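Zovar Two-Arm Workstation: Planning and Set-up Guide
Section 4. Planning and budgeting for a workstation

4.1 Purpose of this section

This section is intended for staff who prepare a purchase request for a Zovar workstation, and for those who will approve it. It should be read before an order is placed. Mechanical installation is covered in Section 5 and commissioning in Section 6.

The section applies to the two-arm bench configuration with parallel grippers. Purchasers of the single-arm configuration should follow the same steps but omit Step 6.

Issue: August 2022. Prepared by Teodor Zamfir, Planning and Procurement Support.

4.2 Before you begin

Have the following to hand:

- a floor plan of the proposed room, with the position of every wall outlet marked
- the load rating of the bench, in writing, from the bench supplier
- a short statement of the handling tasks the workstation is to perform
- the name of the budget holder and the closing date for requests in the current period

Note. A request submitted without a statement of tasks will be returned. Arms, grippers and bench cannot be selected correctly until the tasks are known.

4.3 Planning procedure

1. Write down the tasks. State what is to be picked up, from where, and where it is to be put down. A typical starter task is the transfer of a light item between a basket and a plate. Avoid general phrases such as "kitchen work" or "sorting".

2. List the objects. Record the largest, the smallest and the heaviest item. Where the task concerns food, toy items may be used in the first stage of work, and their cost should be entered under consumables (see 4.5).

3. Fix the working area. Mark on the floor plan the part of the bench that both arms must reach. Containers such as baskets and trays should be placed within this area on the plan, with clear bench left in front of them.

4. Check the wall behind the bench. A plain wall in a single pale colour is preferred. Shelving, posters and windows behind the working area should be avoided, and the cost of removing or covering them belongs in the request.

5. Check the power supply. The controller, each arm and the camera require separate connections. An outlet directly behind the working area may be used only if the cable can be led away from the path of the arms. If it cannot, allow for an additional outlet at the side of the bench.

6. Check the clearance between arms. Both arms must be able to enter the working area without their cables touching. Draw the two mounting points on the plan and confirm the separation against the table in Section 5.

7. Choose the bench surface. Matt surfaces are preferred. Glossy surfaces and glossy trays are permitted, but should be included in the lighting check described in Section 6.

8. Obtain the quotations described in 4.4.

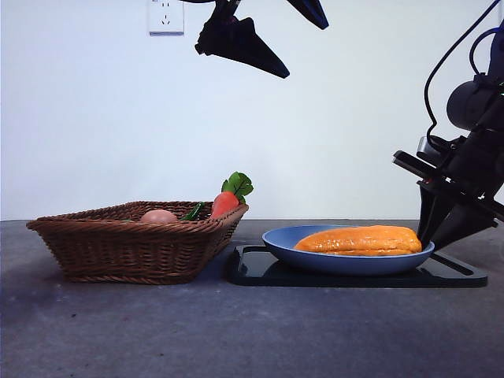 Can a workstation be ordered before the room is ready?

The order may be placed, but delivery should not be accepted until the bench and the power supply have been signed off. Storage of unopened crates is charged to the purchaser, and the warranty period begins on the day of delivery whether or not the equipment has been installed.

4.4 Quotations

Two written quotations are required for each item that is not supplied by Zovar. The items most often bought elsewhere are the bench, the gripper fingers and the power distribution unit.

Bench. The Koseck bench is approved for use with this workstation and requires no further assessment. Any other bench must be accompanied by the load rating mentioned in 4.2. The top must be rigid; folding tables are not accepted.

Gripper fingers. Standard fingers are supplied with each arm. Geum replacement fingers are also approved. Fingers should be treated as a wearing part and at least one spare set per arm should be included in the first order. Ordering spares at a later date incurs a separate carriage charge.

Power distribution. The Barnine unit is approved. Domestic extension leads must not be used as a substitute, even for a short trial.

When comparing quotations, check that each one states the following:

- whether carriage and unloading are included
- whether the price covers cables and mounting plates
- how long the quotation remains valid
- who is responsible for removing packaging

Caution. A low quotation for an arm may exclude the mounting plate. An arm must not be fixed to a bench by any means other than the plate supplied for it.

4.5 Preparing the budget

The budget is to be set out under four headings. Do not combine them, as they are approved by different offices in most institutions.

Equipment. Arms, grippers, controller, camera and mount. These are entered at the quoted price before tax.

Room. Bench, electrical work, wall finish and lighting. Electrical work is the item most frequently left out. Obtain a figure from the estates office before the request is submitted.

Consumables. Spare fingers, cable ties, cleaning cloths, and the objects to be handled. Enter 224 for the starter set of consumables in the currency of the request. This sum covers baskets, plates, trays and toy food for one bench. It does not cover spare fingers.

Staff time. Allow 18 hours for installation and commissioning, to be shared between two people. Training of further operators is entered separately.

Purchasers who intend to run more than one bench should prepare a separate budget for each. Shared items, such as a spare controller, are entered once under the first bench.

Note on annual costs. The support agreement is renewed each May. An order placed late in the period is charged for the remaining months only, and the full charge then applies from the following renewal. The budget holder should be told of this in writing, and the renewal should be entered in the forecast for the next period.

4.6 Phasing the purchase

Where funds are limited, the purchase may be divided into 2 stages. The first stage must include the bench, the electrical work, the controller and at least one arm. The second arm may follow. The following conditions apply:

1. The bench must be drilled for both mounting points at the outset. Drilling a bench on which an arm is already mounted is not permitted.

2. The objects and containers chosen in the first stage should be kept unchanged until the second arm has been commissioned. If they are replaced, the lighting check and the reach check must be repeated.

3. The positions of the containers should be marked on the room plan and the plan kept with the workstation file. Before each working period the operator restores the bench to the layout shown on the plan.

4. The second arm must be of the same model as the first. Mixed pairs are not supported by the controller.

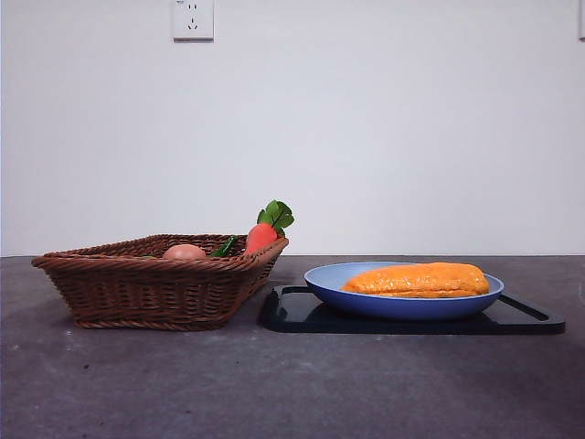

5. The second stage must be ordered under the same account number as the first. If a new account is opened, the arms will be registered as separate workstations and two support agreements will be charged.

Quotations for the second stage should be renewed, even if the first set has not expired, and the new prices attached to the original request.

4.7 Cautions

Caution. Do not reduce the budget by omitting the emergency stop. It is listed as a separate item on the order form and must be present before either arm is switched on.

Caution. The bench must not be shared with other work while the arms are powered. If the bench is required for other purposes during the week, this should be declared at the planning stage so that a lockable isolator can be quoted.

Caution. Real food must not be handled with standard fingers. Purchasers who expect to move from toy items to real food should request the washable finger set and a quotation for the gripper covers.

4.8 Submitting the request

1. Complete form 283 and attach the floor plan, the statement of tasks and the quotations.

2. Have the form signed by the budget holder and by the person responsible for the room.

3. Send one copy to the procurement office and keep one in the workstation file.

4. On receipt of the order confirmation, check the model number of each arm against the form. Errors should be reported before dispatch.

When the confirmation has been checked, proceed to Section 5.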